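**For release: 2024-08-19**

# Growers' group asks for proof before shops drop date labels on loose and bagged veg

The Dutport Growers and Cooks Association has today said it will not sign the Wonell pledge, a scheme that asks shops, box sellers and market traders to remove all dates from fresh vegetables by next April. The association has told its members it sees no good evidence yet that the change will cut the amount of food thrown away at home.

The pledge was drawn up by Pristus, a consultancy, and launched in Dutport this summer with a good deal of noise. Its claim is a simple one. People see a date, the date goes by, and good food ends up in the bin. Take the date off and they will look at the food and decide for themselves.

"It might be true," said Tamsin Pettigrew, who chairs the association. "I would quite like it to be true. But we asked for the working behind it and got a slide show, and the slide show was mostly photographs of compost."

The association has over 130 members, most of them small growers, along with a handful of cafes and a school kitchen. Many already sell without dates and have done for years. Their own experience is mixed. Some customers like it. Others ask at the till how long a thing will keep, get a guess from whoever is serving, and write the guess on the bag.

## What the trial did and didn't show

Pristus bases its case on a trial with 177 households, run from the Quintanilla food hall. Households were given vegetables without dates and asked to keep a diary of what they threw out. According to the summary sent to the association, 70 of them returned a full diary.

The summary doesn't say what happened in the rest. It doesn't say whether the households who finished were the ones who were careful with food to start with, which would seem a fair thing to wonder. There was no matching group given the same vegetables with dates on, so nobody can tell how much of any change came from the labels and how much came from having to write down every limp carrot.

The diaries also ran for only 2 weeks. A cabbage can outlast that at the back of a fridge without anyone having to make up their mind about it.

The association wrote to Pristus in April asking for the full figures, including those from the unfinished diaries. It was sent a second copy of the summary.

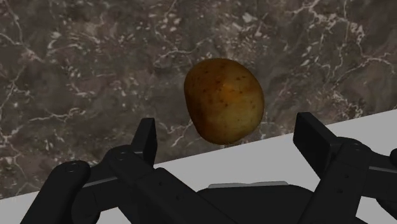 The pledge also leans heavily on the idea that shoppers can judge freshness by eye, and comes with a one-page guide for them to follow. The guide tells people to pick vegetables with "clean, even, unmarked skin" and to treat marks as a sign of age. Growers find this hard to take. A golden-brown potato with dark specks and eyes all over it, and a reddish-orange blemish near the top, would fail on that wording, although it has no sprouts and no cuts, and those would be more useful things to tell people to look for. If the dates come off and this guide goes up in their place, the association expects some households to bin more potatoes than they do now.

Wendell Ostrowski grows potatoes and onions on the Wonell road and has sold both undated from the gate for most of his working life. He was asked to appear in the launch material and said no.

"I've got no dates on mine and people still throw them away," he said. "They throw them away when they've bought too many, or they've kept them on a sunny windowsill and they've gone green. Put that on a leaflet. Keep them in the dark, buy fewer. It's a bit dull, I suppose, so they won't."

## What the association is asking for

The association wants Pristus to publish the whole of the Quintanilla trial, including the households who dropped out, and to run it again with a comparison group before asking anyone else to sign. It would like the second trial to last long enough to cover roots and winter greens. Members have offered to supply the vegetables at cost.

It also wants the shopper's guide withdrawn and rewritten with growers in the room. The new version should deal with storage first and looks second, and should be plain about the difference between a mark on the skin and something going off.

Until then, members are free to label or not label as they please, which is what they do at present. The association is not telling anyone to put dates on. Traders who have already signed the pledge remain welcome as members, and two of them helped to draft this statement, though they would word parts of it more kindly.

Pettigrew said she had been asked more than once why a growers' group would stand in the way of less waste. "We grow the stuff, we don't want it in the bin," she said. "But I've sat through a few of these. There was the purple bag that was meant to keep salad for a month, and it kept it for about as long as any other bag. I'd just like to see the numbers this time before we all change our signs."

An open meeting on the pledge will be held in the upstairs room at the Quintanilla food hall next month. Pristus has been invited and has not yet said whether it will send anyone. The association's letter, and the summary it received in return, can be read at the desk in the Dutport office during opening hours or sent by post on request.

**Notes to editors**

- The Dutport Growers and Cooks Association is funded by members' fees. It takes no money from shops or from makers of packaging.
- Tamsin Pettigrew and Wendell Ostrowski are both available for interview. Mr Ostrowski prefers to be rung in the evening.
- The pledge covers fresh whole vegetables only. Cut, washed and prepared vegetables are not part of it and are not discussed here.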